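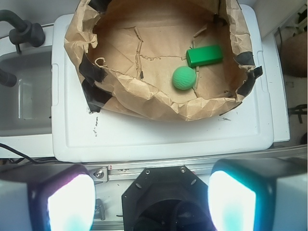 A green block and a bumpy green ball in a taped-up paper bag.

Wuluvora Countertop Compost Pail: three months in

14 Feb 2018

I bought this pail with my own money, full price, and I've been using it every single day, so I think I'm finally allowed to have opinions. A few of you asked for them after I complained about the old one so much (sorry about that, and thank you for sticking around!).

Some background. We're a household of four plus whoever is over for dinner, and we cook a lot of vegetables. My last pail was the Draltard, the tall one with the foot on it, and I went through two of those before I gave up. The hinge goes. It went on the first one in May and then it went on the replacement, in exactly the same spot, and by then I was so annoyed I was just using a mixing bowl with a plate on top. A mixing bowl with a plate on top works fine, by the way, until your mother-in-law picks up the plate.

So, the Wuluvora. It's a squat little thing, enameled steel, with a bail handle and a lift-off lid. No hinge at all! That was the selling point for me and I still feel the same way about it. The lid has a rubber ring underneath and a charcoal filter that pops into the top. You push it in with your thumb and give it a quarter turn. Mine was stiff the first couple of times and then it loosened up.

Smell first, because I know that's what everyone wants to hear about. It's good. I had onion ends and a week of coffee grounds in there over the holidays and didn't notice a thing until I took the lid off. Fish skin is another matter, and I don't think any filter this size is going to handle fish skin. I wrap it and freeze it until pickup morning, which is a tip I got from my neighbor Hannelore Hinrichs and have followed ever since.

Liners. Okay, this is where I get picky. The pail is sold to be used with the company's own compostable bags, and I don't love them. They're thin, they sweat, and if you leave one in for more than three days the bottom goes soft and you get that awful little drip across the kitchen floor. I tried the Barix ones next, which are a bit thicker but too narrow, so you spend your life stretching the top over the rim. Now I mostly use plain brown paper bags with the top rolled down a couple of turns, and a sheet of newspaper folded in the bottom. They're cheap, they hold their shape, and the whole thing goes straight in the bin. Wet stuff like melon will still get through eventually, so empty it that night.

Cleaning is easy. Hot water, dish soap, an old brush, done. The inside hasn't stained, even after beets. The outside has one chip near the handle where I knocked it on the faucet, and that's entirely my fault, but do be careful with it — enamel is enamel. The lid isn't supposed to go in the dishwasher. I put it in the dishwasher once and the rubber ring came out looking a bit wavy. It still seals.

Things I'd change: the handle gets in the way when it flops down on the side you're scraping toward, and the knob on the lid is too small for wet hands. I'd also like replacement filters to come in packs of more than two. My friend Dewanti Nasution has the bigger size and says hers is the same except it won't fit under her cabinets with the lid held up, so measure first if you're tempted by that one. I nearly bought it myself.

Would I buy it again? Yes, I would, and I've already ordered one for Kam-wah Shih, who is moving into her first apartment and doesn't read this blog (I hope). I'd skip the bundle with the branded bags and put the difference toward filters.

Next up is the Wei garlic press, which I've had for all of four days and already have feelings about.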